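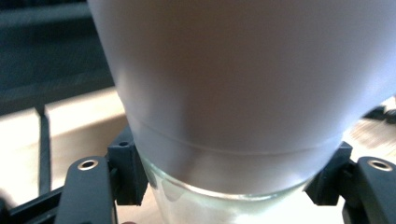 Kocabaş Table and Suvum Rack: six months of tea, cups and laptops

Reviewed by Sinan Ekinci
March 16, 2021

I bought the Kocabaş table in October, when it became clear I wasn't going back to the office and the kitchen counter had stopped being funny as a place to work. It was meant to be a desk. It's a desk in the mornings, and for the rest of the day it's where everyone in the house comes for a drink, and I like it a lot more for that than I thought I would.

It came to 3000 lira with delivery. The rack that goes on top is a separate thing from Suvum and was another 1000, so this isn't a bargain-corner sort of review. You can get a perfectly usable desk for less than half of that. I had one for years and hated it the whole time.

The table first, then. The wood is a light honey colour with a lovely wavy grain, and I'd forgotten how much difference it makes to sit at something you enjoy looking at. My old desk was plain white and showed every crumb. You'd have to hunt for crumbs on this one (we do wipe it, I promise). The corners are rounded too, which matters in a small room. I've walked into this table with my hip more times than I can remember and never once sworn at it properly.

It weighs 18 kilos, so I could get it up the stairs on my own, with one rest on the landing. Putting it together took most of an evening. The leg bolts are fine but the instructions have two steps printed the wrong way round, and if you follow them in order you'll have the cross bar on before you can reach the last bolt. Do the bar at the very end. I rang the shop, Prercombe, to tell them, and the man said "yes, we know" in a very cheerful voice.

Now the surface, which is what I was most nervous about. The finish is smooth without being glossy and so far I have no rings. We put down mugs, glasses, those plastic cups the children insist on, all without coasters, and a quick wipe has been enough. Hot pans I wouldn't risk. There's one small dent near my elbow where I dropped a stapler – my fault, and it would've marked any wood.

There's a round hole through the top as well. I nearly picked the version without it, and I'm so glad I didn't! The laptop charger and the lamp lead both go down there and I no longer drag half the desk with me when I stand up. It could do with a cover for when you aren't using it. A pencil has gone down it, and so have two teaspoons.

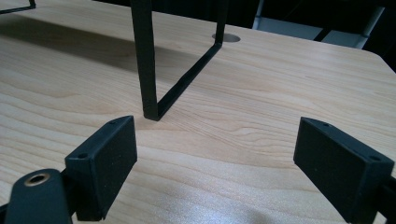
The rack's black legs on the tabletop, with the round hole close to the rear one.

The Suvum rack is the part visitors ask me about. It's just a black metal frame that stands on the table and gives you another level above it, so the tea things go up top and I get to keep the space underneath for papers. I like the squared-off rod. Thin round wire always looks to me like something from the inside of a fridge, and this has a bit of weight to it. It doesn't wobble, even when someone grabs a cup in a hurry.

The matt black finish isn't as tough as I'd hoped. Ours has picked up scuffs along the edges, mostly from being slid about and from a vacuum cleaner nozzle, and they do catch the light. From a chair you wouldn't notice. If that sort of thing bothers you, lift it when you want to move it. I'd also stick some felt under the feet. Suvum don't include any, which is a bit mean at the price, and bare metal on nice wood makes me wince. I still haven't got round to it.

I did look at the Arnex rack before this one. It's some 2000 lira, it has a drawer, and the drawer is too shallow for anything except pens. A friend has it and keeps it in the hall with keys in it, where it seems very happy. For cups and glasses, go for the Suvum and spend the difference on better tea.

Things I'd change: a cover for the hole, felt pads in the box, and ten more centimetres of depth on the table. With a laptop open and the rack at the back there's enough room for a notebook but it's snug, and a big monitor would be a squeeze.

Things I'd leave well alone: the colour, the corners, the height (I'm fairly tall and my knees fit!), and how solid it all feels when you lean on it to think.

Would I buy them again? The table, tomorrow. The rack too, though I'd try to get it in a sale – Prercombe had it reduced the week after mine arrived, of course.

Table: 9 out of 10
Rack: 8 out of 10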